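Clido Community Help
Home > Home and Workshop > Robots and automation

Can a robot arm tidy up small household things yet, or am I dreaming?

Posted by Saadet Yazıcı
2,368 views

Hello all. I have read this board for a good while and never posted, so please be gentle with me. My mother has bad hands these days and the thing that gets her down most is the little tidying. Cooking she manages, and she has a neighbour for the hoovering, but picking small bits up off a table and dropping them into a basket leaves her sore for the rest of the evening. Pegs, hair clips, pill boxes, balls of wool, you know the sort of thing.

My nephew is keen on machines and tells me that two arms on a bench can do this now. I have seen clips where it looks very easy, but I have also seen clips of cakes that look very easy, and I know how mine come out. So what I would like to know is whether any of this is ready for an ordinary home, and if it isn't, which part is holding it up? We wouldn't be buying anything before March at the earliest, and I am happy to be told to wait.

Thank you in advance, and sorry for going on.

Mingxuan Su
Member, 2,231 posts

Welcome, Saadet, and don't apologise, half of us here go on far longer than that! I help out with two-arm setups at a small workshop called Gona, and putting things in baskets is a job I have spent more hours on than I would care to tell my wife.

The short version is that it can be done on a bench, slowly, with someone nearby, and I wouldn't put it in your mother's sitting room this year. The longer version is more cheerful, so do read on.

A basket on a plain table is about as kind a start as you can give an arm. The colour stands out, the top is wide open, and nothing is in the way. 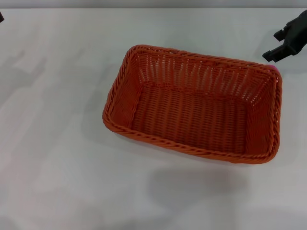 Orange basket, white table, nothing in it yet.

Dropping a thing into an opening that size is the easy half. The arm has plenty of room for error, and if it lets go a little to one side the item still lands inside. Picking up is where the time goes. A small pink something lying right up against the outside of the rim is much harder than the same thing out in the open, as the fingers need space on both sides of it and the basket is taking up one of them. People do this without a thought, they just nudge it along with a fingertip first. You can teach an arm to nudge as well, but then you have to teach it when to nudge, and there goes your afternoon.

The other thing is what the arm itself can see. Many setups have one view from high up and another from down by the fingers, and the low one can be a bit of a muddle. On a shiny or pale top you get the basket and then a grey ghost of the basket beside it, weave and all. You and I know straight away which one is real. A machine has to learn it, and until it has, I would be careful what I trusted it with. A matt cloth over the table helps a great deal, if your mother wouldn't mind one.

With soft things like wool I would expect more trouble again. Hard, chunky bits first, always. On our own bench the pegs went in nicely after a couple of weeks, and we are still arguing with the hair clips. A run of 18 pegs took us longer than it takes to drink a pot of tea, and that was a good run.

So my advice is to wait, but keep asking, and do let your nephew have a play if he has access to a bench. He'll learn more from one basket than from any number of clips.
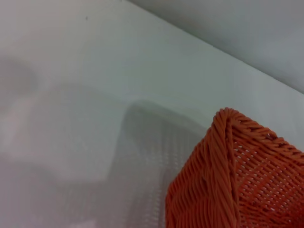

Arne Ruppert
Member

No. Get her a long-handled grabber and a basket with a lower side. Costs next to nothing and you can have it tomorrow.

Anqi Dai
Member

Arne is a bit blunt but I do agree about the grabber for the time being – my dad has one with a soft trigger and it has been a real help to him. Ask to try a few before you settle on one, because some of the triggers are stiff enough to defeat the whole purpose.

On the robot side I am a little more hopeful than Mingxuan. I tried an arm at a friend's place over more than 8 evenings, and what made the biggest difference was fixing the basket so that it stayed where it was put. The light woven ones slide about if they get bumped, and then everything you have set up is off by a thumb's width. A bit of non-slip mat underneath sorted ours out. I can't say how it would cope in a room with a cat and a tablecloth, mind you, we never got that far.

If your nephew does get something going, please come back and tell us how the wool went. I gave up on wool.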